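Sorting a Mixed Basket into Boxes by Hole Size

Mixed baskets of small household items and toys fill up faster than they get emptied. The method below uses one wire basket, a cleared tabletop and a set of lidded boxes with a round hole in each top. A full basket takes 7 minutes once the categories are fixed.

What you need

One rectangular wire basket, 34 cm on the long side
Wooden boxes with round openings, in graded sizes (we use the Kidik set)
A plain table with room on both sides of the basket

Setting up

Place the basket in the center of the table. Put the boxes to its right, close together and stepped, so that every opening can be reached from above. Left-handed users should reverse the layout. Do not line the boxes up behind the basket, where a tall pile will block the holes.
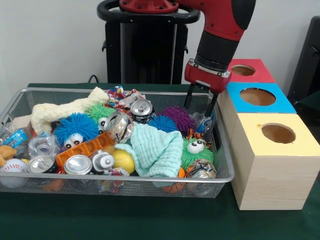
Assign one category to each box before anything is moved. Soft toys and rubber puffer balls compress, so they can go through an opening slightly smaller than they are. Bottles do not compress and need full clearance. Measure the widest rigid item and compare it with the hole; anything over the limit stays on the table.

Sorting order

1. Lift out cloths first. A washcloth draped over the pile hides small items and drags them along when pulled sideways, so raise it straight up. Fold it and set it aside.
2. Remove long items, such as bone-shaped plush toys, by one end.
3. Take out bottles. Check that caps are closed.
4. Sort the remaining small toys one at a time, starting at the rim and working inward.

Limits

Stop filling a box when its contents reach the underside of the top. Keep each box under 300 g if children will be carrying it. Empty the boxes fully before the next round and wipe the table.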